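Compte rendu de la réunion de l'atelier Suvar
Janvier, 17 h 30, dans la grande salle

Présents : Ilona Oláh, Ivan Bilyk, Veronika Antal, Gergely Bíró
Excusée : Ilona Vincze (elle a envoyé ses remarques par écrit, je les ai mises aux points 2 et 4)
Notes : Ivan Bilyk

1. Compte rendu précédent

Veronika demande une correction. Dans le dernier compte rendu j'ai écrit que les chutes de tissu sont jetées à la fin du mois. La décision était de les trier à la fin du mois. Je corrige, avec mes excuses. Le reste est accepté.

2. Le rangement du mur de brique

C'était le point le plus long. Tout le monde est d'accord que la grande étagère blanche est une bonne chose, mais que nous y posons n'importe quoi. Gergely rappelle que l'étagère a été choisie pour les casquettes et pour le petit matériel, et que la planche du milieu est devenue une table de café.

Ilona Vincze écrit : « Je cherche mes ciseaux de broderie derrière les tasses. Je voudrais que les boissons aient leur place à elles. »

Discussion sur les tasses. Gergely préfère qu'elles partent toutes dans la cuisine. Ilona Oláh trouve cela trop sévère pour les soirs où l'on travaille tard. Compromis : les tasses peuvent rester sur l'étagère pendant la journée, loin de l'ordinateur, et celui qui ferme la salle les emporte.

L'ordinateur portable reste ouvert sur la planche du milieu quand on consulte les commandes. Veronika demande qu'on le ferme après usage, pour la poussière de tissu. Accepté.

Les paniers blancs perforés : ils ne portent pas d'étiquette, et chacun croit savoir ce qu'ils contiennent. Décision : une étiquette en carton sur chaque panier, attachée par une ficelle, écrite au feutre noir et en lettres capitales. Le petit panier des stylos ne change pas de place. Le bac en plastique transparent non plus, mais le ruban adhésif doit entrer dedans au lieu de rester devant.

Responsable des étiquettes : Veronika.

3. Les casquettes

Les casquettes noires resteront suspendues au bord des planches. On avait parlé de les mettre dans des cartons, mais Ilona Oláh rappelle que la visière se déforme dans les cartons, nous l'avons vu avec la série pour Sárközi. Suspendues, elles gardent leur forme et les visiteurs les remarquent tout de suite en entrant.

Un inconvénient signalé par Gergely : celles de la planche basse gênent pour prendre les paniers. Il propose de laisser un passage libre au milieu. On essaie pendant deux semaines et on en reparle.

Le client Bestgate souhaite venir choisir une forme pour sa propre série. Ilona Oláh s'occupe du rendez-vous. Elle demande que ce jour-là il n'y ait pas de veste personnelle sur l'étagère (c'était le cas la dernière fois, et le client a demandé le prix de la veste de Gergely).

4. Les tissus

Ilona Vincze écrit que le tissu vert olive est apprécié et qu'il faudrait décider maintenant pour quoi on l'utilise. Deux propositions : des sacs simples, ou une petite série de casquettes de la même coupe que les noires. Veronika pense que pour une casquette le tissu doit être renforcé à l'avant. Elle coud un essai avant la prochaine réunion -- un seul, pour ne pas gaspiller.

Il est rappelé que les coupons doivent être pliés après le travail et mesurés avant d'être rangés. La longueur s'écrit sur un papier épinglé au coin. Je sais que je suis le premier à l'oublier.

5. Lumière

Les tubes fluorescents du plafond donnent assez de lumière, mais elle est froide et elle change les couleurs. L'olive semble presque gris le soir. Gergely propose d'allumer aussi les spots blancs fixés en haut du mur quand on compare des tissus, et de les tourner un peu plus vers l'étagère. Cela ne coûte rien. Accepté.

Pour les choix de couleur importants, on va près de la fenêtre, le matin. Veronika insiste sur ce point et demande que je le souligne. Je ne peux pas souligner dans ce document, alors je le répète : près de la fenêtre, le matin.

6. Dépenses

Il nous reste 2 558 euros pour l'équipement. Ilona Oláh propose de garder 2 000 euros pour la réparation de la machine à surjeter et pour les imprévus. Le reste peut servir aux petits achats : crochets, cartons pour les étiquettes, un deuxième bac avec couvercle. Gergely voudrait aussi un fer de la marque Presto, il apportera un devis. Pas de vote aujourd'hui sur le fer.

Accord de tous pour la somme réservée.

7. Divers

Le ménage du sol reste à tour de rôle. La liste est à côté de la porte. Prière d'écrire son nom de manière lisible, nous avons deux Ilona et l'initiale ne suffit pas.

La clé de la cour est chez Gergely jusqu'à la fin du mois.

Veronika propose de faire le grand rangement de l'étagère tous ensemble, avant la visite de Bestgate. On vide une planche après l'autre, de haut en bas, on essuie et on remet seulement ce qui a une étiquette. Les objets sans propriétaire attendent dans un carton près de l'entrée.
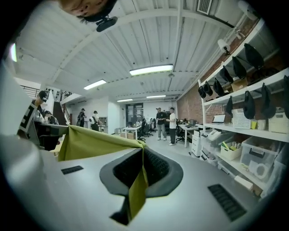

Pour ce rangement il faut apporter un chiffon et, si possible, un escabeau -- le nôtre est trop bas pour la planche supérieure. Ilona Oláh demande au voisin s'il peut prêter le sien.

Fin de la réunion à 19 h 10.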